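5 min read

January, a little before 6 a.m.

Awake again before the alarm, so I may as well write. The radiator is doing its knocking thing and the cat has taken my side of the bed.

Day whatever of learning to bake bread properly, and I think I finally have something to report! I killed two starters in the fall (one went pink, one I just forgot behind the pickles), and this third one, which I've been calling Bever for no good reason except that it sounds like something that lives in a jar, has been rising like crazy all week. I fed it last night before bed and this morning it had pushed its lid off and crawled down the side of the jar onto my mail. The electric bill is now partly sourdough.

Yesterday's loaf was the best one yet. I used the Pura flour from the little store by the bus stop, 270 grams of the white and 180 of the whole wheat, and 200 more of the white when I decided to go bigger halfway through, which you're not supposed to do. The dough was a swamp for the first hour. I kept folding it and walking away and folding it and walking away, and somewhere in the middle of a podcast about lighthouses it pulled itself together and got that smooth, bouncy belly to it. I poked it way more than I needed to.

Then the oven. My oven lies. The dial says one thing and the thermometer hanging inside says another, and they've never once agreed in the four years I've lived here. I've started just cranking it all the way and hoping. The bottom got a little too dark but the top split open right along the cut, with an ear on it! A real one! I took it to the window to look at it in daylight and I'm pretty sure the guy across the street saw me holding a loaf of bread up like a baby.

I ate three slices standing up, with too much butter. Wrapped half of it in a towel and took it to my sister, who said it was "chewy," and I've decided that's a compliment.

Things I want to remember for next time: less water, more salt, don't start at 4 in the afternoon unless I feel like being up until midnight. Also buy a second towel.

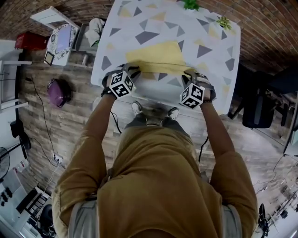
Both hands on the table.

What else. It snowed, then it rained on the snow, and now the back steps are one solid piece of ice. I called Plarau about the leak under the sink and they can come out next week, maybe. I finished the long Bravo puzzle, or nearly (a piece of the harbor is missing and I suspect the vacuum). My step counter says 3,314 for yesterday, and I'd bet most of those were between the counter and the oven door.

I want to try rye next. My grandmother made one with caraway that I hated as a kid and now think about all the time. I don't have her recipe, only a card in her handwriting that says "bake till done."

OK, the cat is yelling. Coffee, then feed Bever, then scrape the electric bill.

3 comments

crumbsandall: The pink one!! Same thing happened to mine, I threw out the whole jar.

northporch: Try an empty baking sheet on the rack below, it saved my bottoms. The bread's, I mean.

tilly_k: More cat please

Recent entries
The pickle shelf incident
Soup for nine days straight
I bought the wrong yeast
Notes on a very small kitchen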